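I have now been told three times this year that Odport needs to be more "authentic", most recently by Henrique Arruda, whose firm wants to charge us for telling us how.

The plan is to strip the paint off the old harbour sheds, hang bare bulbs in them and let the units to people who sell bread. I like bread. What I doubt is the idea that a rough surface makes a place truer than a smooth one. Sarnitz did all this and ended up with 79 units, most of them shut by Wednesday lunchtime.
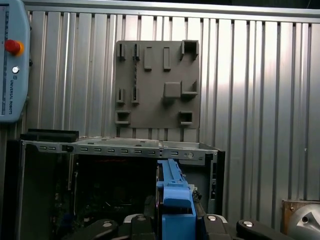 Corrugated metal, with the light falling on the right-hand side.

Metal sheeting was put up in towns like ours for one reason - it was cheap. My grandfather hated the stuff. Now it is "heritage", and a unit behind it costs 283 a week.

Cristóvão Serrano argues that visitors want to feel the working past. Perhaps some do. I would sooner see the bus to Veres run after six, and I notice that no consultant has offered to sell us that.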